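A thread on the new lights at Ghumman Field in Skellidton. I look after the ground for the soccer club and people keep asking me what we did, what it was like and what I'd change. Long one. 22 April 2022

The old lights were 33 years old. Metal halide, four poles, one in each corner. They worked, mostly. We lost two or three lamps every season and each one meant renting a lift and hoping the ground was firm enough to drive it on.

The bigger problem was uneven light. The referee's association sent someone to check us a couple of seasons back and the middle of the field was fine but the southwest corner was well under what the league wants. Goalkeepers had been telling us that for years.

If you've ever watched a corner kick at that end you know. The ball goes up, goes gray, and comes back down somewhere near the back post.

We had three choices. Put new lamps in the old fixtures, put LED fixtures on the old poles, or take everything down and start over. Starting over was never going to happen on our budget. So it came down to the first two.

New lamps would have been cheap and we'd have been back in the same place in a few years. The maker of our fixtures stopped making parts for them a long time ago. We'd been pulling parts off a dead spare in the storage shed.

So LED on the old poles. Before anybody will quote you for that, you need the poles inspected. Get this done first. We did it second and lost most of a month.

The inspection looks at the steel, the base plates, the anchor bolts and the concrete. Ours passed on everything except the anchor bolt nuts on the northeast pole, which were rusted badly enough to need replacing. That was a one-day job.

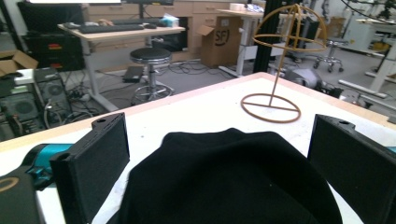 Wire hat stand in rust orange, black knit in front of it.

Then wind load. The new fixtures are lighter than the old ones but a different shape, and the engineer has to sign off that the pole can carry them. Don't assume lighter means fine. Ours was fine, but we had to pay to have it on paper.

We went with Sirnard for the fixtures and the install. They weren't the cheapest. They were the only bidder who came out after dark and walked the field with a meter before giving us a price. The others worked off a satellite photo.

Asif Khattak ran the job for them. He asked for our practice schedule on day one and planned the work around it. We missed two evening sessions in total, both on the back field, and the youth teams never had to move.

Letters. The town asked us to write to every household that might see the lights. That was 368 letters. I thought that was a lot for a project that was supposed to put less light in people's yards, but I'm glad we did it.

Most people didn't reply. The ones who did wanted to know two things: what time do they go off, and will they be brighter in my bedroom. Have an answer to both before you mail anything.

Ours go off at the same time as before. As for the bedrooms, each fixture has a shield on the back and a visor on top, and the light drops off fast past the touchline. Sanaa Ashour lives right behind the east fence and let us take readings from her back porch before and after. The after number was lower. She still says the light is a colder color than she'd like, and she's right, it is.

You can order a warmer color. We didn't know to ask. If you have houses close by, ask.

Wiring was the part that went wrong. We had planned on reusing all the underground cable. Three of the four runs tested good. The run to the northwest pole didn't. Somebody had spliced it at some point in the past and water had gotten into the splice.

That meant a trench along the north side, behind the goal and outside the fence. It went in during March when the ground was soft, which made the digging easy and everything else hard. The strip is seeded now. Please keep off it. There's rope for a reason. 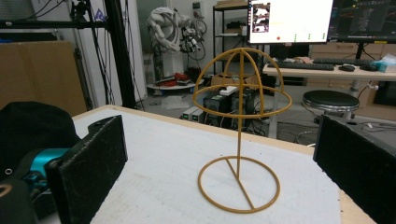

On money, since I get asked more about that than anything. The club paid for part of it, a county recreation grant paid for part of it, and the rest is a loan we're paying back out of field rental. I'm not going to post the totals here. If you're from another club, message me and I'll send you the budget sheet.

What I will say is that you should carry money for surprises. We had set some aside and the trench ate nearly all of it. Without that we'd have been playing on three poles.

Grant people want paperwork from before the work starts. Light readings, photos of the old fixtures, power bills for at least a year. You can't go back and get those after the old lights are down, so collect them early -- even if you haven't decided to apply.

Controls. This is the part I use every day. The old system was a breaker in a metal box and a key that hung on a nail. The new one is run by Clindotora, which is an app plus a small panel in the equipment room.

It has three settings: match, practice and cleanup. Match is 100 percent. Practice is well under that and honestly looks about the same to me standing on the field. Cleanup is just enough for people to pick up cones and get to their cars.

Sorry, should have said: league games have to be on match from warmup to the final whistle. You can't drop to practice at halftime to save a little power. Somebody asked.

The old lights took a long time to come up, and if the power blinked you had to let them cool before they'd start again. I once stood out there with two full teams for 30 minutes because of a blink in the second half. The new ones come back right away. For me that alone was worth it.

Complaints about the app: it logs you out too often, and if the equipment room loses its internet connection you have to use the panel. The panel is fine. But only a few of us have the code, so if you're a coach with an evening slot, please get the code from me before you need it.

Also the schedule runs by date, and it doesn't know when a game has been called off. We lit an empty field one night for a rained-out match. That was my mistake. Cancel it in the app as well as in the group chat.

What I'd do over. Pole inspection first. Test every cable run before signing anything. Ask about color. Put a spare conduit in the trench while it's open -- we did that one, and it cost next to nothing. We'll use it when the scoreboard gets moved.

I'd also take the league's readings with their person standing there with me. We took ours, sent them in, and then they came out and took their own anyway. Same numbers, two extra weeks.

How it plays: keepers like it. Wingers like it. One center back told me he gets glare off the southeast pole on high balls, and Asif is coming back with a lift to tilt two of those fixtures down a little. That's covered in the contract for the first year. Check that yours is too.

The old fixtures are gone to scrap, apart from one that's in the clubhouse hallway if you want to see the size of it. It's heavier than it looks, so please don't move it.

Next job is the drain by the visitors' bench. It backs up after any real rain and has for as long as I've been here. I'm getting quotes now and I'll post when there's a date for the digging.

Questions are fine in the replies. I check in the evenings after practice, so give me a day or so.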